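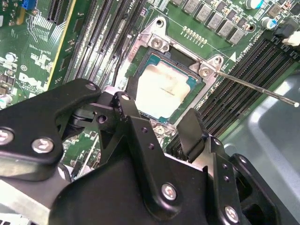
*Figure 6. Gripper over the open CPU socket, wrist camera view. Dell board, still in its chassis.*

## 6. Setting the approach over the socket

This section assumes the arm is bolted down, the wrist camera is focused and you have finished the homing routine in Section 5. It covers the older Dell towers we strip on the Undbridge bench. Other boards will need their own position file.

You will need:

- the Pruster hand controller
- a 2.5 mm hex key
- a plastic spudger
- isopropyl alcohol and lint-free wipes
- an anti-static wrist strap

**Caution:** Unplug the computer at the wall and hold its power button in for several seconds before the arm goes anywhere near it. Clip your wrist strap to bare metal on the chassis.

1. Lay the chassis flat, open side up, and clamp it to the bench. Push it gently from each side. If it moves at all, clamp it again.
2. Take off the heatsink and fan by hand. The arm is not used for this step. Nizar Haddadin tried it in August and the heatsink came up crooked.
3. Load the file `socket_approach` on the hand controller and set the speed to 6 per cent.
4. Jog the arm until the whole metal frame of the socket shows in the camera view, above the fingers. The memory slots should be visible to either side of it.
5. Check the clearance between the fingers and the memory slots by eye, from the side of the bench. The camera looks along the fingers and is a poor judge of height.
6. Lower the arm in single steps until the controller reads 81 mm on the Z line. Stop there and save the position.
7. Release the retention lever by hand and lift the frame clear of the processor.

**Note:** Old thermal paste leaves a whitish film on the heat spreader and can hide the printed markings. Wipe it off before you run the part-matching step. Use a damp wipe, not a wet one, and keep it away from the edges of the socket.

**Caution:** Do not let the finger pads touch the inside of the socket. The contacts bend easily and we have no good way to straighten them. Keep one hand on the stop button whenever the processor is out.

### 6.1 Checking the gripper screws

The hex-socket screws on the gripper plates work loose with use. Check each one with the hex key before a session. They should be snug – if you have to lean on the key, you have gone too far. Charito Malabanan keeps spares in the Keskinen drawer under the bench.

If a finger still rocks after the screws are tight, the pivot is worn. Tag the gripper and leave it off the arm.

### 6.2 If the position drifts

The controller keeps a cycle count in the bottom corner of its status page. The first arm began to drift at 2,976 cycles and the cause was a slack belt at the elbow. Check the belt first, then repeat homing and redo steps 3 to 6. Write the new Z reading in the log with your initials.

Sinan Taşdemir has the belt tension gauge. Put it back in its case after use.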